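From: Aarne Kiiskinen
To: Stullham woodworkers list
Subject: Re: Scrap blocks, and what to do about board finishes

Kalevi Nurmi wrote:

> Hi all,
>
> I have a crate of offcuts under the bench that I can't bring myself
> to burn. Mostly pale stuff, short ends, a few with notches already
> cut from a shelf job that changed size halfway through. My wife
> wants them gone by December. Has anyone made anything decent from
> pieces this small? I was thinking of a block set for the grandkids
> but I don't know if you can leave the wood bare.
>
> Second question. How do you all keep a shiny board from getting
> scratched while you work on top of it? I put 98 hours into the last
> one, counting the drying, and then dragged a block across it like a
> fool.
>
> Kalevi

Kalevi, please don't burn them! Short ends are my favorite thing in the whole shop and I will drive over to Pelkonen and take the crate off your hands if it comes to that.

Yes to the block set, a hundred times yes. I made one for my niece two winters ago and it's still the toy that comes out first when we visit (she's seven now and builds parking garages). Mine had 47 pieces because that's where the wood gave out. Leave the notches in. I nearly squared mine all off to match and I'm so glad I got lazy, as the notched ones get used for bridges and door frames and somebody's bed, and the plain ones mostly end up as walls.

As for bare wood, I left all of mine bare. I sanded up to 220, knocked every edge down with a folded bit of the same paper, wiped them with a damp cloth, let them dry overnight and sanded once more by hand. The damp cloth raises the grain and you do want to get that out of the way before small hands do it for you. If you'd like some color, do a few in milk paint and leave the rest. A set that's all painted slides around too much for my taste.

One more thing on sizes - don't fuss over making everything a multiple of everything else. I cut a lot of mine to half and full lengths and then threw in whatever odd ones were left, and the odd ones are great. 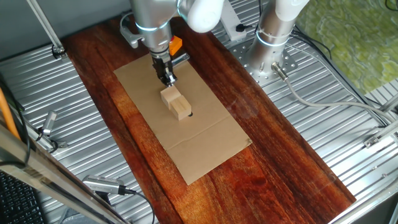

My answer on the shiny board is plain brown cardboard, every time. I've tried the rubber mesh (left a pattern in a finish that wasn't hard yet, I could have cried) and I've tried old towels, which bunch up. A flat sheet with a crease across the middle is fine, and so are worn edges like the ones on the sheet in the picture, where it lies between two unfinished blocks and a glossy reddish-brown board. Do shake it off first and run your palm over both sides, because one grain of grit under there will do exactly what your block did. And lift the blocks, don't slide them!

For the scratch you already have, how deep is it? If your fingernail doesn't catch, I'd try rubbing it out with a fine pad and paste wax before you even think about another coat. If it does catch, bring the board along to the Prastach meet and we'll look at it under the good lamp. I love that kind of repair and I have nothing on the bench except a stool with one short leg.

Has anyone else got small blocks in use for something other than toys? I keep meaning to make a set of 20 little risers for finishing, and I'd love to hear what height you settled on.

Aarne

P.S. Kalevi, what was the shelf wood? If it's the same pale stuff you brought last time I have a use for the long ones.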